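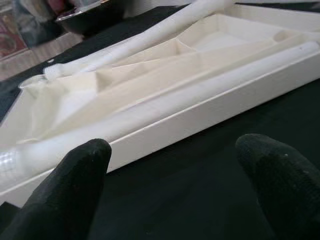 When Nélida Leiva opens the door to her kitchen, the first thing you notice is the smell of toasted corn, and the second is that she has already put a bowl in front of the chair she means you to sit in. She has been cooking for other people since she was 19, first for her brothers and later for anyone on her street who happened to be hungry, and for the past several years she has run a small soup counter called Mitulent out of a former shoe repair shop.

"I wanted a place where you could come in wearing your slippers," she told me, ladling. "And people do! There is a man who comes at ten in the morning in his slippers and a very good coat."

The counter seats 12 if everybody is friendly. There are usually four soups, and they change with whatever looks good at the market, though the lentil one with lemon never leaves, because the one time she took it off, in April, she heard about it for weeks. "My own dentist brought it up," she said. "I had my mouth open, I couldn't defend myself."

I had asked her partner in the business, Sohail Ghumman, to join us, and he came in from the back with flour up to his elbows. Sohail bakes the bread, a flat, chewy loaf with nigella seeds that he learned from an aunt and has been quietly adjusting ever since. He and Nélida met working at a hotel restaurant called Tisero, where he made dinner rolls and she made stock in a pot big enough to bathe a child in.

"She used to come and steal the ends of my loaves," Sohail said. "I thought, fine, at least somebody is eating the ends."

"The ends are the best part," said Nélida. "They are still the best part, and I still steal them."

They talked for a long time about stock, and I will admit I let them, because I was on my second bowl by then. Nélida starts hers the evening before, with roasted onions left in their skins for color, and she doesn't let it boil. Sohail says she can hear it from the next room if it gets too lively, and she didn't argue with that.
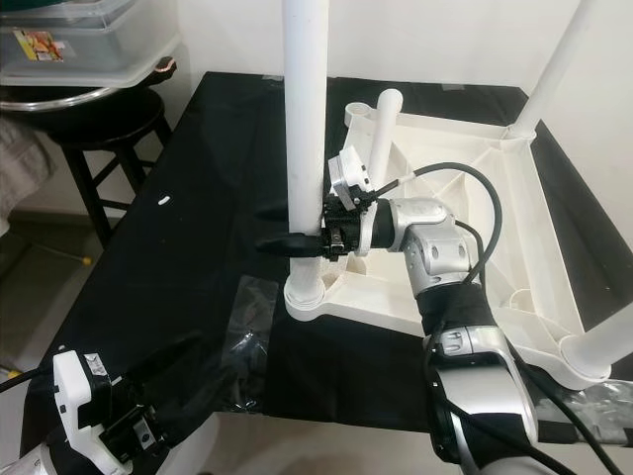
What does a home cook most often get wrong with soup?

"Salt, and the hour they put it in," Nélida said. "They wait until the end and then they throw in a big spoonful, and it sits on top like a hat. Put a little in with the onions, a little with the beans, and taste every time. You should be nearly full before you sit down."

Sohail had his own answer, which was bread, or the lack of it. He feels strongly that a soup served alone is a sad thing, and he went off to fetch a loaf so that mine would not be.

While he was gone she showed me her notebook, a fat one held shut with a rubber band, where she has written down 361 soups. Some are only a line long. One page says "the green one, less mint" and she has no memory of what the green one was. Others run on for pages, with the names of the people who taught them to her – a neighbor, a bus driver, and the owner of El Sherbiny, the grocery on the corner, who sells her dried fava beans and gave her his mother's way of cooking them on the condition that she never add tomato.

"I added tomato once," she said, lowering her voice. "It was good. Don't print that." (She later said I could.)
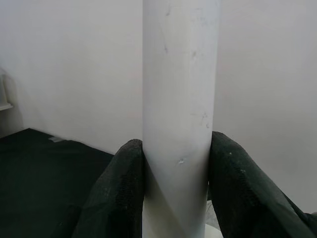
The notebook goes back to her first apartment, where she had one burner and a pan with no handle. She still cooks some of those early soups, mostly in winter, and mostly the potato one with caraway, which costs next to nothing and feeds a crowd. A regular who is 68 tells her it tastes like his school lunches, and he means it as high praise.

I asked whether they would ever open a second place. Sohail laughed and looked at the oven, which he says is already one more than he can manage. Nélida was slower to answer. She would like a bigger table, she said, a single long one, so that people who came in alone would have to pass the bread to each other. There is a carpenter she has been talking to, and a wall that might come down if the landlord is in a good mood.

By then it was nearly five and the evening customers were starting to tap on the glass. She wiped her hands, turned the sign around, and sent me home with a jar of the lentil and strict instructions to squeeze the lemon in after heating it, and to bring back the jar.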